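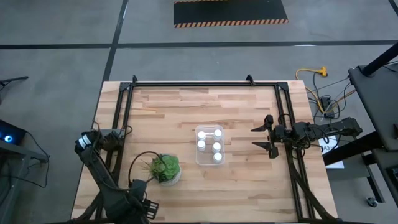
Two arms, one tabletop: the practice table at Cleltlow, with the bottles in their clear container.

I've been promised a robot butler since I was about six, so I arrived at Cleltlow in May with high hopes and a long list of chores. What I got was a houseplant, a box of small bottles and a morning I wouldn't have swapped for anything!

The team's project is called Trustness (I know, I know) and it tackles a question I'd never thought to ask. When a robot learns a job by copying people, how does it know when it's out of its depth? Most of them don't. They plough on with the same confidence whether they're doing well or about to put an elbow through your crockery.

So the arms here learn from demonstrations — 2,015 of them, every one guided by a person — and alongside each movement the software makes a guess at how sure it is. Three copies of the same program watch the table and each suggests what to do next. If they agree, off the arms go. If they squabble, everything slows down and a human gets a nudge. I love this. It's how my family chooses a takeaway.
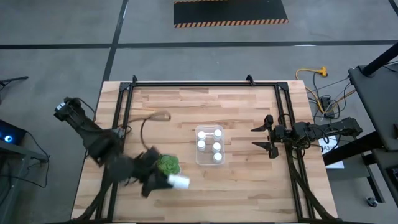 Plants are a lovely test, by the way, all those leaves sticking out at odd angles and no obvious place to get hold of them. Bottles are easier to grip but they like company, and picking one from a group without bothering its neighbours is fiddly even for me before coffee.

The results? Over 500 trials the system asked for help 208 times, and the team were far happier about that than I expected. Most of those calls came before a mistake, they told me, while an earlier version called Bratex hardly ever piped up and made a right mess. The next job is getting it to ask less often without getting cocky — they're hoping to have a go at that over the summer, and I've already invited myself back.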